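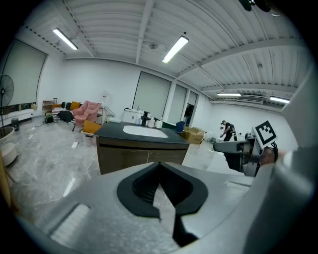 Drolley H2 hand-held gripper

Home > Grippers > Hand-held > Drolley H2

Sold singly or as a matched pair
Status: in stock
Page updated 6 Sep 2018

The Drolley H2 is a hand-held gripper for recording manipulation tasks without a robot arm. The operator holds it by the handle, works the jaw with the trigger and carries out the task at normal speed. The camera on the tool records the view over the fingertips. The same jaw and pads are available on a flange mount, so a fingertip that has been tried by hand can go onto an arm without being changed.

Most customers buy the H2 as a pair, one for each hand. A single unit is enough for pick and place, opening doors and drawers, and comparing pads. For folding, unscrewing lids or holding a cup steady under a tap you will need two.

What is in the box

Gripper with V-notch pads fitted
Camera and mount
Marker plate, upright, with two fixing screws
Spare pair of V-notch pads
Flat pads
USB cable and charger
Hex key
Pad fitting card

The pair comes in one case with a single charger. Left and right units are mechanically the same, and the marker plates carry different codes. Please do not swap plates between units once they have been registered in the software.

Pads

The V-notch pad is black and rubbery, with a wide notch at the top and a narrow cleft below it. It suits mugs, bottles, tap levers and other round or awkward things. The cleft lets the two sides of the pad give a little on their own, which helps when the object is not square to the jaw. On thin card and single sheets of cloth it is less good, and we would fit the flat pads for those.

Pads are held by one screw each and take a minute or so to change. Check the screw after the first day of use. A loose pad shows up as a small sideways shift when the jaw closes, and it is easily mistaken for a tracking error.

How it compares with the Valura and the Noreck

We stock three hand-held grippers and tried them side by side in August, using the same operators and the same household tasks. The notes below are ours, not the makers'.

Drolley H2. The steadiest in the hand of the three and the easiest to clean. The housing is bulky on the outer side, and operators with small hands found the reach to the trigger long. Tracking held up well in large rooms with plain white walls, where the other two drifted more.

Valura. Lighter, with a better trigger. The fingertips are flat only and there is no V-notch option. It lost its position more often when the operator turned quickly to face a blank wall. A good choice for bench work in one spot.

Noreck. The strongest grip and the widest jaw, but heavy. Our operators asked for a break sooner with this one. The pads are bonded on, so a worn pad means a new finger.

If you already run the Mtshali controller, the H2 and the Valura both connect to it directly. The Noreck needs its own adapter, and we do not keep that in stock.

Setting up a room

The H2 will work in an ordinary furnished room. Mixed furniture and patterned floors give the tracking more to hold on to. Draw the blinds if the sun falls straight on to the marker plate – glare on the white is the usual cause of a dropped marker. Overhead tube lighting is fine.

When two units are in use, start each recording with the other gripper's marker in view and hold both still until the light goes green. Keep your fingers behind the marker plate.

Specification

Camera: 1, fitted above the jaw
Internal storage: 16 GB
Battery: 4000 mAh, not removable
Jaw: parallel, trigger operated
Connection: USB, or Mtshali controller
Warranty: 2 years, pads excluded

Spares and orders

Spare pads are sold in packs of 5 pairs, V-notch or flat. Marker plates are made to order against the serial number of your unit, so please quote it. Loan units can be booked through the contact form. We ask for them back clean and with all the pads.

Related items

Drolley flange mount
Mtshali controller
Valura hand-held gripper
Noreck hand-held gripper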